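Hi Hye-jin,

Progress notes for the Bhuiyan fund, covering everything since December. Sorry it's coming as one long letter again, I did try the template and gave up after the second box!

The snack parcels are going well. We've sent 279 so far, mostly to the students at Uta House and the night staff over at Jaline, and we have 75 names still on the list for this round. The first batch went out late (the flat-packed boxes were delivered to our old address and it took six days to get them back), but we've caught up since and I'm pretty happy with the pace.

Money: we've spent nearly half of the grant, almost all of it on food and postage. Boxes came in cheaper than I budgeted, so I'd love to move what's left on that line over to postage if you're okay with it. Mahfuz Gunawardena has the receipts in order and will send them separately.

We dropped the jars. Two broke on the way to Gruvesura and made a horrible mess of the tea and everything else in there, so it's wrapped things only from now on, and the packing is so much quicker for it.

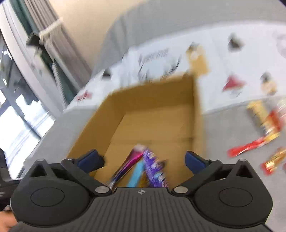
Packing still happens at my place, and I've moved it from the kitchen table to the living room, where I can spread out and my back complains less. I put the plain tan boxes up on the sofa and fill them there, small things first. With only the purple snack bar, the pink wrapper and the light blue one bunched up at one side, you can see how much floor there is left to fill, and that's my one real grumble: the box is too big for what we send. I'd like to go down a size for the next order, or else add more to each parcel (Mahfuz votes for more, of course).

Next up is finishing the 75, then a short feedback card in every box. Could you let me know about the postage money before the end of April 2021? I'll hold off ordering boxes until I hear from you.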